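3.2 Collecting the demonstrations

We tried several ways of showing the task before settling on the one reported in this paper, and it may help other groups if we say a little about the road we took. Our first attempts, in May, used remote control: the demonstrator sat at a desk and steered the arm with a pair of joysticks while watching a screen. It worked well enough for pushing and lifting, but people grew tired quickly, and the small, gentle movements that make a good grasp were very hard to get across. Yoshinori Maruyama, who had taught most of the earlier tasks in the Grasent project, suggested that we put the grippers straight into people's hands, and we are grateful to him for it.

With hand-held grippers (Figure 4) the demonstrator simply does the job, one gripper in each hand, and the marker squares on the base of each let us recover its path through space afterwards. Newcomers at our Fistirdale site were given 30 minutes of free practice, which most of them seemed to enjoy a good deal, and were then asked to pick up a ball and set it down on a plate at whatever pace felt natural to them. We gave no advice on style -- some people are brisk and some are careful, and we wanted both.

In all we kept 1,000 demonstrations for training and put a further 147 aside for testing. Recordings in which the markers were lost for long stretches were dropped before either set was drawn up, and the paths that remained were smoothed lightly.

Figure 4. Hand-held grippers in use, with an orange ball held in the right one.

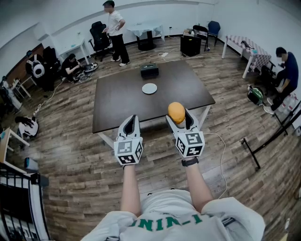

Why not simply move the robot's own arm by hand?
Guiding the arm directly gives very clean joint readings, but it ties up the robot for every demonstration, and most people need both hands to move a single arm, so two-handed tasks become awkward to show.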